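课程报告：二战期间瑞典沿岸炮兵的补给问题（以维克伦德船队为例）

小组作业 第四组 终稿 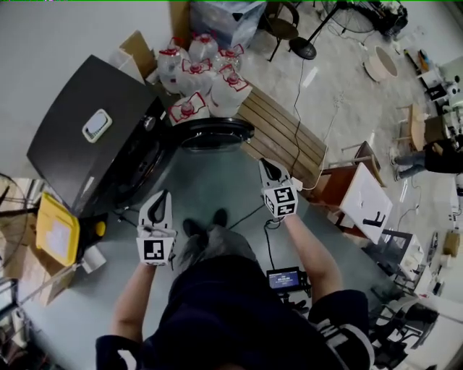
一、选题缘起

最开始想写海战本身，后来发现写的人太多了，指挥官传记一抓一大把。老师在开题时提了一句：中立国的海防怎么过日子？于是改题。瑞典二战时没参战，但是沿海炮台、扫雷、护航一样不少，人要吃饭，炮要上油，煤要从船上卸下来。这部分中文材料很少。

本报告只谈补给，不谈外交，也不评价中立政策对不对。范围：波罗的海一侧，1940年到1944年。北海一侧放弃了，材料不够。

二、材料

主要用三类东西。

第一类是维克伦德（Viklund）船队的账本抄件。维克伦德是一家小航运商号，战时受雇给外岛炮台送货。账本原件我们没见到，用的是老师手里的复印本，共149页，其中有几页字迹很淡，基本读不出来，跳过。

第二类是海德维格·格兰斯特伦（Hedvig Granström）的口述记录。她当时在格雷斯蒂特尔（Grestitel）仓库做文书，晚年由家人录音整理。口述有口述的毛病，年份常常对不上，后面会讲。

第三类是一般性的背景书，讲瑞典战时动员和配给制度的，见文末说明。

语言问题：瑞典语组里没人真正会。账本靠词典加翻译软件，口述有英文整理稿。翻译错误肯定有，已尽量核对数字部份。

三、背景简述

1939年秋天战争爆发，瑞典宣布中立，开始加强戒备。1940年4月德国进攻丹麦和挪威以后，瑞典西向的海上贸易基本被切断，煤和石油都紧张。煤很大程度上要靠德国方面供应，汽油严格限制，民用车很多改烧木煤气。食品陆续实行配给，咖啡、糖、面粉、肉类都在内。

海防方面，沿岸炮兵在瑞典属于海军系统，不归陆军。炮台多设在岛上或者岬角上，交通不便，冬天海面结冰，补给船走不了，只能走冰面或者干等。1939到1942年接连几个冬天都特别冷，这个对补给影响很大，账本里也看得出来。

四、补给链怎么走

按账本和口述，大致是这样：

陆上仓库（格雷斯蒂特尔）→ 码头 → 维克伦德的船 → 外岛炮台。

格雷斯蒂特尔仓库是中转点，铁路到这里为止。货到了先登记，再按炮台分堆。格兰斯特伦说登记用两本册子，一本给海军，一本给商号，月底要对账，对不上就得加班。她对这个怨气很大，口述里反复提。

维克伦德投入外岛航线的船有2艘，都不大。一艘叫普尔特罗号（Pultero），烧煤；另一艘账本里只写“小船”，没有名字，估计是机帆船，待查。普尔特罗号走远的岛，小船走近的。

运的东西按账本分类：粮食、燃料、被服、建材、“杂项”。弹药不走商号的船，由海军自己运，所以账本里完全没有弹药。这一点开题时我们理解错了，中期报告里写了“商船兼运弹药”，在此更正。

五、几个具体问题

（一）燃料

最头疼的一项。炮台要取暖，要做饭，发电机也要油。1941年以后煤的数量明显下降，木柴上升。木柴体积大，同样一趟船装的热量少得多，等于船不够用了。账本里普尔特罗号有好几趟整船都是木柴。

船自己也要烧煤，为了送木柴烧煤，听着很荒唐，当时就是这么干的。

（二）炮油和防锈

海边盐雾重，火炮保养要大量油脂。战时进口油脂断了，改用国产代用品。账本里有个词反复出现：Siltosine（下文写作西尔托辛）。查了两本词典没有。根据前后文，它和擦炮布、毛刷列在同一栏，按桶计，推测是一种防锈油脂的商品名。

格兰斯特伦也提到过它，说味道很冲，漏在地板上洗不掉，冬天冻得很硬，要拿到炉子边上化开才能分装。两处材料互相对得上，所以我们认为推测基本成立。成分不知道。效果如何也没有直接记录，只有一条1943年的退货：某炮台退回4桶，理由一栏写“变质”。

（三）冬季断航

结冰期账本几乎空白。1942年初那一段连续好多周没有出航记录，之后突然出现马匹和雪橇的租金，应该是改走冰面。租金付给当地农户，价格一次比一次高。商号在页边写了一句抱怨的话，翻译软件译成“农民变成了海军上将”，大意如此吧。

断航前要囤货，所以每年11月是最忙的月份，趟数最多。可是囤多少很难估，囤少了断粮，囤多了发霉。土豆冻坏的记录有好几次。

（四）人

士兵多是动员来的预备役，有些本来就是当地渔民。格兰斯特伦说他们上岛时自己带渔网，吃鱼不算在配给里，于是内陆来的兵和本地兵之间闹过不愉快。这段口述没有别的材料佐证，仅供参考。

仓库里女文书不少，男的被动员走了。工资比之前的男文书低，她记得很清楚是多少，但整理稿里这个数字被家人划掉了，原因不明。

六、材料之间的矛盾

主要有2处。

一是普尔特罗号搁浅的时间。口述说是1941年秋，账本里修船费记在1942年春。有可能是拖了一个冬天才修，也有可能她记错了。我们倾向前者，因为搁浅那段时间后面运量确实掉了一截。但是结冰本来也会掉，所以不能算证据。

二是仓库失火。口述说烧掉了一半，账本只记损失毛毯和面粉若干，数目很小。差别太大。也许海军的那部分记在另一本册子里，我们看不到。存疑。

七、初步结论

1. 外岛炮台的维持很大程度依赖民间小商号，海军自身运力不够用在日常补给上。至少在这条航线上是这样，能不能推广到整个海岸，不敢说。

2. 燃料转换（煤到木柴）造成的运力压力比粮食配给更明显。

3. 冬天比敌情更影响补给。账本里看不到任何因为交战国舰艇而取消的航次，因冰、因雾取消的很多。当然也可能是这种事情不写在商号的账上。

八、不足

瑞典语。只有一家商号，样本太单一。档案馆没去成，邮件写了没收到回复。运量统计表本来要做成图，时间不够，只放了文字。西尔托辛那一节老师说证据偏弱，同意，但是舍不得删。

还有一个问题是船的吨位，一直没查到，所以“一趟”到底是多少货，全文都是模糊的。以后如果继续做要先解决这个。

九、分工

材料录入和翻译全组一起做。第三部分背景由两位同学合写，第五部分每人一小节，统稿一人。格式没完全统一，人名第一次出现附原文，后面只写中文，若有遗漏请见谅。

背景书目另附一页，按老师要求单独教交，不计入正文字数。

2026年7月31日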